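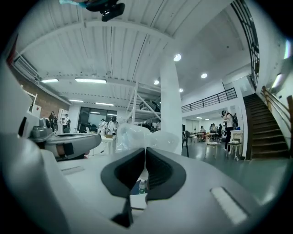
Gripper Jam FAQ

Updated March 18, 2019

What went wrong?

The jaws on our hand-held grippers started sticking half closed. I was squeezing, letting go, and getting nothing back. We'd logged 3,161 grabs before I noticed, and 9 of them were junk.

Did anybody get hurt?

Évan Renaud got a pinched fingertip, and he was pretty cool about it! Please keep your fingers out of the gap, even when the thing looks dead.

Can I still do the tissue box task?

Yes, go ahead.

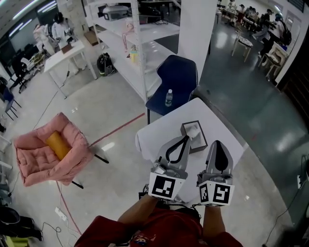

Just go easy on the squeeze – light stuff doesn't need much – and stop if one side lags behind the other.

How do I check mine?

Open and close it two times with nothing in it. If it drags, tag it and leave it on the Follbridge shelf (please don't oil it, I tried that and made a mess). 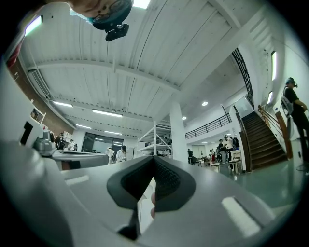 Finger pad on a hand-held gripper, with the narrow gap beneath it.

When's the real fix coming?

Mostby is sending new springs. I'll post here when they show up.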